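Jakano Community Café and Delivery Round
Progress report to the Ellwood Fund
Prepared by Ladan Vahidi, with additions and one objection by Forough Daneshvar
2026-10-07

Where we are

The last report reached you in February, when we had a kitchen, a tea urn and a great deal of optimism about bicycles. We still have the kitchen. The urn has been replaced and the bicycles are covered further down.

For anyone at Ellwood who has picked this up cold: the grant pays for hot drinks and a light lunch to be taken to people in Flimby and Clovville who can't easily get to the café. Orders come in by telephone before ten, we pack from eleven, and the bags go out in the back of Forough's car. We now have 42 households on the list, and in our first full month after the last report we sent out 200 bags. That was our target for the end of the year, so we have stopped calling it a target and started calling it a Tuesday problem, only spread across the month.

Packing

Most of this period has gone on packing, a word that took up one line of our original application and has since taken up most of our conversations. The soup was never the difficulty. Soup goes in a tub with a lid and behaves itself. The difficulty is tea, which people want hot, full and in a cup, and which would prefer to be in the footwell.

We began with plain paper bags and cups stood in the bottom with a tea towel between them. This worked beautifully as far as the end of our road. Forough then suggested shoeboxes, and we used them until we ran out of people with new shoes. In the end we did what every takeaway in the country does and bought moulded pulp carriers, the brown sort that look like egg boxes with ambitions. We should have done so at the start, and the sum we spent finding this out is shown honestly in the accounts under "Sundries".

The carrier goes in the bag first, empty, and is pressed flat before any cup goes near it. If it sits at a tilt, so does the tea. The bag has to be opened right out, with its handles pulled clear over the sides, or else one of them ends up underneath the carrier and the whole thing comes up crooked when lifted. We have written this on a card above the packing table. The card has been there 7 weeks and has tea on it.
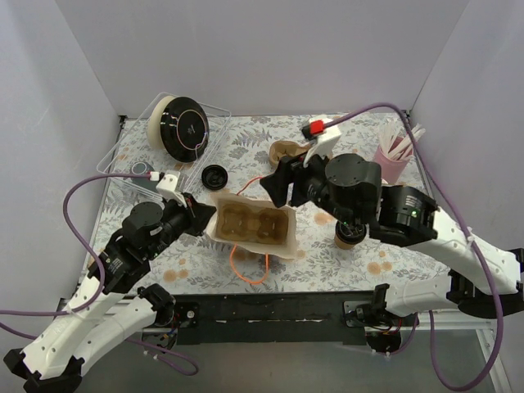

The choice of bag took longer than the choice of carrier. Our first supplier's had flat paper handles, glued on, and the glue gave up in damp weather. Clovville has a lot of damp weather. Corded handles cost more per bag and we dithered over them for most of a month, until Forough worked out what we were spending on replacement lunches and the dithering stopped. No handle has come away since we changed over. I record this with some nervousness, as the winter is still to come.

We did also look at sturdy reusable bags, as your officer suggested. We bought a batch and sent them out with a polite note asking for them back. A few came home. The rest are, I am told, excellent for shopping. We don't think it is a good use of anyone's time to chase them and would like to treat the matter as closed, or as a gift to the people of Flimby.

The packing table

You asked in your last letter whether the small equipment budget had been spent. It has. It went on shelving for the cups and lids, a new urn, a decent set of kitchen scales and an easy-wipe surface for the serving counter. There was a little left over, and with your permission it went on cloths.

There was a debate about the cloths. I wanted something plain, on the grounds that spills show up on it and get wiped. Forough wanted leaves and flowers, on the grounds that people come in to pack on dark mornings and deserve something to look at. She has asked me to put down here that flowers are also better at hiding spills, and that she sees this as a point in their favour. Her objection to my original wording of this paragraph has been noted and the wording has been changed.

Deliveries

The bicycles did not work. We had 2 of them, both donated, and the road up to Clovville had not been consulted. They have been passed on to a school, which seems pleased with them.

The car is reliable but there is only one of it, and when it goes in for its service we can't deliver. We got through the last one by borrowing a van from the garden centre, and several people mentioned that their lunch smelled faintly of compost. A standing arrangement with a second driver is our main aim for the next few months. We have one person interested, who would like to know about mileage. So would we, and there is a question on this at the end.

What people say

We telephone everyone on the list once a season. The lunches are liked, the soup very much so, and the tea is said to be hotter than it was. The commonest complaint is that we arrive too early. The second commonest is that we arrive too late. One gentleman in Flimby would like a proper saucer and has been told we are looking into it. We are not, strictly speaking, looking into it.

Several people have asked for a smaller bag with a single drink in it, on days when they don't want lunch. This is sensible and we'd like to try it. The carriers can be cut down with ordinary scissors, though it leaves bits everywhere.

Money

We are slightly under on food, slightly over on bags, and level overall. Fuel has cost more than we planned. The full figures are on the attached sheet, where "Sundries" should be read alongside the section on shoeboxes.

Questions for Ellwood

Can the remaining bicycle maintenance money be moved to fuel and mileage, given that there are no bicycles to maintain?

May we order bags and carriers for the whole of next year in one go? The price is better and we have found a dry cupboard.

Would you like to come and see a packing morning? We start at eleven and visitors are given a job.

Ladan Vahidi
Jakano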